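Search products
Enter keyword or item no.

Cledier Folding Sawhorse, Pair
Item 2504

I've been selling these sawhorses out of our shop in Tratdale since the first batch came in, and I still use the same pair at home that I took off the truck that November. They've held up doors, a canoe, half a kitchen's worth of cabinet parts and one very heavy slab of walnut that my brother-in-law swore he'd pick up the next weekend (it stayed a month!). So yes, I'm biased, but I'm biased because I like them.

They stand 31 inches tall, which suits me for sanding and painting. If you're on the short side, or you do a lot of hand sawing, you may want them lower. The legs have a second stop that takes them down a few inches — pull the pin, fold the leg in a little, drop the pin back. It's stiff when new. A dab of paste wax on the pins fixed mine.

The top rail takes a screw-on wood cap, and I'd put one on right away. Any straight two-by-four works. You'll cut into it sooner or later, and then you just flip it over or swap it out. The screws for the cap are in the little bag taped inside one leg, so please look there before you call me to say they're missing. I get that call a lot.

Folded, the pair hangs flat on a wall. I use two plain hooks from the hardware aisle, though Panganiban makes a nice padded bracket if you care what your garage looks like. We stock those too, but not always, so ask.

The load rating for the pair is 3000 pounds, spread evenly, on a level floor. Please don't read that as a dare. I've had them out on lumpy grass with a full sheet of plywood and a miter saw and they did rock a bit, same as anything would. Kick the feet in and put a shingle under the low one.

Sombat Ruangrit, who builds boats down by the river, bought four pairs from me and asked for spare feet before he was even out the door. Good thinking, because the rubber feet do wear on rough concrete. A bag of replacements is item 524 and they push on by hand, with a little dish soap if it's cold out.

A few odds and ends. The finish is powder coat and it will scratch where the legs rub. I touch mine up with whatever spray can is open. The sawhorses come fully put together except for the cap, and they ship in one long box, so shipping costs more than I'd like. If you're close enough to drive over, do that — I open at 7 in the morning and the coffee's on by then. 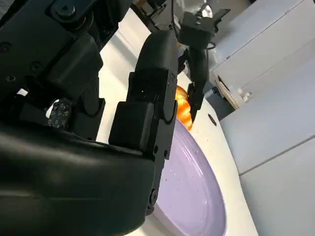
Returns are easy as long as you haven't screwed a cap on yet. Bring them back in the box if you still have it, or without it if you don't, and I'll sort it out at the counter.

Related items
Stiltness Leg Extenders, Set of Four
Panganiban Padded Wall Bracket
Cledier Replacement Feet, Item 524
Cledier Folding Work Table
Paste Wax, Small Tin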